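Gripper build, part four

I got back to the hand-held gripper on Tuesday after leaving it alone for most of June. Last time the trigger was sticking and the two fingers closed at different speeds. Both problems came from the same part, a printed link that I had made too thin. I printed it again at 3 mm and the sticking stopped.

The fingers were the bigger job. My first pads were plain flat rubber and they let go of anything round. Helju Rebane, who has the bench next to mine at Ellery, suggested a mesh texture on the inside faces. I cut a new pair and glued them on. They took 18 hours to cure, which was longer than the glue packet said.

Then I went through the wiring. I had two cables crossing near the hinge and one of them was starting to wear through, so I moved both to the outside of the housing and clipped them down. It looks worse but I can get at them without taking the shell off.

The camera sits above the fingers with a very wide lens. I wanted to see the pads and most of the table at once, and a normal lens was never going to do that.

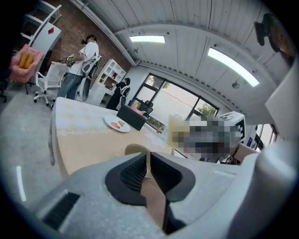 I still have to sort out the calibration. The straight edges bend a lot toward the sides, and my first attempt at correcting it left the middle fine and the corners a mess. I saved 1,146 stills for the second attempt and will run them overnight.

After that it's the weight. The whole thing is roughly 9 ounces over what I planned – most of it in the housing – and my wrist gets tired. I may try thinner walls on the back half first and leave the front as it is.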